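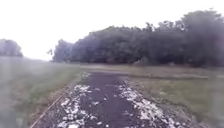 4. Comparing Camera Modules on an Outdoor Route

4.1 Scope

Section 4 describes the procedure for comparing two camera modules on the Vurkton carrier with the Larberg motion controller. It applies to the Steter fixed-focus module and the Żak variable-focus module. Other modules can be run with the same procedure if they fit the front bracket and are listed in the controller under Devices > Cameras.

The comparison covers path edge detection, exposure behavior under a bright sky, and controller response to loss of an edge. It does not cover obstacle detection. For obstacle detection, see Section 6.

The bench comparison in Section 3 must be finished first. A module that fails the bench comparison is not to be driven outdoors.

4.2 Choosing the route

Select a straight path with grass on both sides and a clear far end. The surface should not be uniform. A dark path with irregular pale patches to the left and right of a darker center strip is well suited to the test, as the detector may take the inner border of the patches for the edge of the path. A tree line behind the path gives a hard boundary against the sky and is useful for the exposure check in 4.6.

Flat overcast light or haze is acceptable and gives the most demanding result on distant grass, where the field can fade almost into the sky. Do not mix runs made in haze with runs made in direct sun in the same report.

Note: An edging strip along one side of the path helps the detector on that side only. Enter it in the route file as "edging, left" or "edging, right". If the route file has no edging entry, the controller treats both sides alike and the left and right scores cannot be compared.

CAUTION: The carrier has no bumper switch at the rear. Keep people and animals off the route in both directions while the drive relay is closed.

4.3 Parts and tools

Vurkton carrier with charged battery pack
Larberg controller, firmware release from December or later
Steter module with short cable
Żak module with long cable and ferrite
Front bracket with both adapter plates
Hex key from the carrier tool pouch
Tape measure
Gray card
Lens cloth
Wired stop button

The two adapter plates look the same from the front. The Żak plate has a slot on the rear face for the focus cable. Fitting the Steter module on the Żak plate tilts it upward and makes the horizon setting invalid.

4.4 Mounting the first module

1. Switch the carrier off at the main switch and remove the key.

2. Loosen the bracket clamp and set the lens center at 60 cm above the ground. Measure with the carrier standing on the path, with its wheels pointing straight ahead.

3. Fit the adapter plate for the module. Tighten the screws by hand, then a quarter turn with the hex key.

4. Slide the module onto the plate until the latch closes. Pull on the housing to check the latch. Do not pull on the cable.

5. Connect the cable to port A. Port B is reserved for the rear camera and runs at a lower frame rate.

6. Turn the key and wait for the status lamp to become steady.

7. Open Devices > Cameras and confirm that the supply reads 12 V. A lower reading under load points to a worn cable or a discharged pack. Replace either one before you continue.

8. Clean the lens and start the preview.

Note: The preview is compressed and looks softer than the recorded stream. Do not judge focus from it. Use the focus value shown in the status bar.

4.5 Setting the horizon and the search area

1. Stand the carrier in the center of the path, facing the far end.

2. In the preview, drag the horizon line to the level where the ground meets the sky or the base of the trees. If the distant ground is washed out on one side, use the clearer side. Do not estimate a position between the two.

3. Press Mark Near and select the left and right borders of the path at the bottom of the view.

4. Press Mark Far and select both borders at the last point where they can be told apart. On a hazy day this point can be well short of the end of the path.

5. Check that the search area follows the outside of the path. It must not follow the center strip or the inside of a pale band. If it does, delete the far marks and set them again closer to the carrier.

6. Save the search area under the route name. The same file is used for both modules.

The far marks have more influence on the result than any other setting in this section. In earlier editions of this guide they were set automatically. Jonatan Öberg replaced the automatic step with manual marking after repeated runs in which the controller steered for the boundary between two surface textures. Automatic marking is still in the menu – leave it off.

4.6 Exposure check

1. Set exposure to Auto and the metering area to Full.

2. Record for 60 seconds with the carrier stationary.

3. Hold the gray card in front of the lens for a moment, remove it, and note the time the image takes to settle.

4. Set the metering area to Lower Half and repeat steps 2 and 3.

5. Open the recording and look at the path surface. Pale patches should keep some texture. If they have become solid white, reduce exposure compensation by one step and record again.

6. Write down the compensation value. It must stay the same for every run with that module.

Full metering under a white sky usually leaves the ground too dark. Lower Half is the preferred setting for both modules. The sky may be fully white in the recording without any effect on the score.

4.7 Driving the runs

CAUTION: One person holds the stop button throughout the run and has no other task.

1. Set speed to Low and drive mode to Follow Path.

2. Press Record, then Start.

3. Let the carrier drive to the far mark. Do not correct its steering. If a wheel leaves the path surface, press the stop button and enter the run as aborted.

4. Drive the carrier back by hand control and place it on the start position.

5. Repeat until the run counter shows 12.

6. Switch off, change the module and adapter plate, and repeat 4.4 from step 1. Skip 4.5 and load the saved search area.

7. Carry out 4.6 for the second module, then drive the same number of runs.

Aborted runs are kept in the set. Do not delete them or drive replacements.

Note: The Żak module refocuses if the carrier hits a bump. Set Focus to Locked before the first run. Runs made with Focus on Auto are flagged by the controller and are left out of the comparison.

4.8 Reading the results

Open Reports > Compare and select both sets. The report lists edge score left, edge score right, lost-edge events and reaction time.

Edge score runs from 0 to 100. A score below 42 on either side means that the module is not suitable for unattended path following on this type of surface, whatever its score on the other side.

Reaction time is measured from the loss of an edge to the first speed reduction. The limit is 800 ms. A higher value with one module only is a cable or frame rate fault in most cases – check that the module was on port A. A higher value with both modules is a controller fault. Export the log and send it to the service address on the back cover.

Large differences between left and right scores are normal where the two sides of the path are different. Compare left with left and right with right. The combined score at the bottom of the report is kept for compatibility with older report files.

4.9 After the test

1. Switch off and remove the key.

2. Remove the module and fit the port cap.

3. Wipe the bracket and check the clamp for grit.

4. Copy the route file, both run sets and the report to the same folder. Add the weather entry by hand.

Section 4 revised by Embla Viklund. Checked by Ragnvald Björklund, Saturday, February 21, 2026.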